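Morven Lennox
Thread on emptying the cupboard in my hallway. I moved from Erkau to Drarness in June and this cupboard was still full of moving things, so on Sunday I finally opened it. I will number the posts so it is easier to follow.

1/
The cupboard is not big, but it is deep, and deep is worse. Everything I need is in front, and everything I forgot is behind. I took all of it out and put it on the floor first. My neighbor says one shelf at a time is better. I tried this in spring and I only moved things from the top shelf to the bottom shelf.

2/
Paper first. Old manuals, a calendar from the bank, the contract for the apartment in Erkau. I kept the contract and one manual, for the boiler. The boiler is a Chisholm and it makes a sound at 5 in the morning, so I want to read the page about sounds.

3/
Then shoes. I had seven pairs in there and I wear two. One pair of boots was for my sister, I promised them to her before the move and she has asked me already three times. They are now beside the door, so I cannot forget again.

4/
After lunch, the plastic bags. I mean the clear ones that new things come in. I have a bad habit: I buy something, I open the bag a little, I look, and I put it back with the thing still inside. Then I don't remember what I have, and I buy it again.

5/
So the rule for the afternoon was simple. Each bag is picked up one time, and before I put it down I must decide. Wear, give, or return to the shop. No fourth pile.
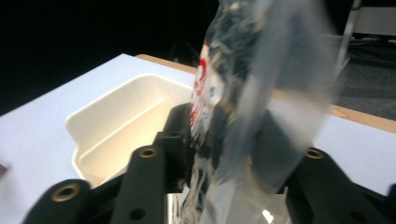 6/
Dark things in clear bags are the most difficult for me. Black and navy look the same when they are crumpled together, and you must take them out and hold them near the window. I found out that I own much more black than I believed. My mother would say this is what happens when a person shops in winter.

7/
Red print on a package is something I like, by the way. In a pile of clear plastic it is the first thing my eye goes to. I wish all packages had some strong color on one side.

8/
What to do with the empty bags? In Erkau we had a container for soft plastic behind the supermarket. In Drarness I could not find one yet. If somebody here lives in the area and knows the place, please write me. For now I fold them flat and keep them in a shoe box.

9/
I did not buy any organizers. I was looking at the Ostham boxes online, the ones with a lid and a small window, but a set for the whole cupboard comes to 300 and my cupboard does not deserve this. I cut the tops off two moving boxes and they stand quite well on the lower shelf.

10/
Small question for people who know fabrics. If a thing stayed folded in its bag since last winter, do you wash it before you wear it? I always do, 30 degrees, short program. My sister says I am wasting water.

11/
The top shelf is for suitcases now. The middle one is for things I wear this season, without any bag. The bottom one has the two boxes, one for hats and gloves, one for cables, and the cables I will do another day, please don't ask.

12/
Somebody asked in a message how long all of it took. I started after breakfast and I stopped when it was too dark in the hallway to tell the black from the navy. The lamp in there is also on my list.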